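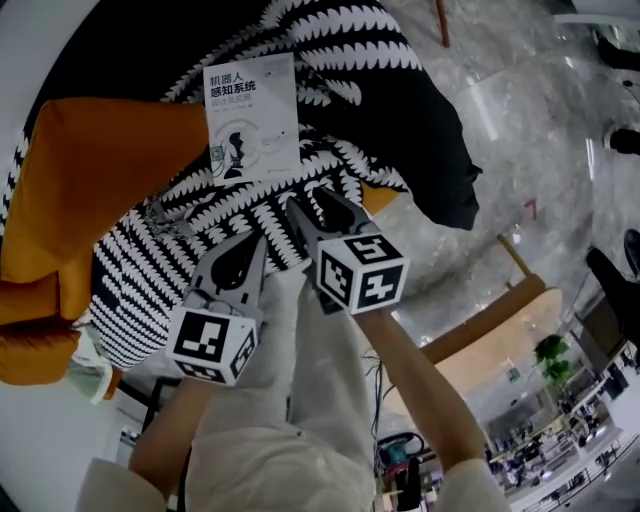
**Why do cushions in a shared room end up in the wrong place?** Mostly they have no fixed place at all, so each person puts them where the last free corner is.

# Soft Things in a Shared Room

Student project report, Dalia Paju
Interior Studies, second year, Prendholm

## 1. Background

My project is about the soft objects in the student lounge at Prendholm: cushions, covers and the two blankets. Last year Urbonaitė wrote about the hard furniture of the same room, and I have used her floor plan with permission. She left out everything made of cloth, and I wanted to fill this gap.

## 2. Method

During March I made a note each morning and each evening of where every cushion was lying. This gave 276 notes. I also put a short paper form by the door, and 100 forms came back, some of them with only one line filled in. I have kept these also.

I did not move anything myself in the first half of the month. In the second half I tidied at eight in the evening, always in the same order – books first, then cushions, then blankets.

## 3. What I found

A patterned cover in black and white was easier to live with than a plain one. In the forms, people wrote that they did not notice crumbs or small marks on it. The mustard-orange cover got more comments, both good and bad, and people used its colour to explain where they were sitting ("next to the orange one").

Books were a larger problem than I expected. Students lay them on a cushion for a moment and then forget them. A hard cover leaves a flat place in the filling, and with the Floler filling this stayed visible up to 884 minutes in my longest test. The Traltamau filling came back sooner, but it is also noisier when a person sits down.

## 4. Difficulties

The word "tidy" was not clear in my form. For some it meant that the floor is free, for others that the cushions stand in a row. I should have asked two questions here. My notes from the first two evenings are also less exact than the rest.

## 5. Suggestions

- A low shelf for books, near the seats.
- Patterned covers for the cushions most in use.
- One spare cover for each cushion, with a zip on the long side.

The full table of positions is in Appendix B, and the drawings for the shelf are in Appendix C.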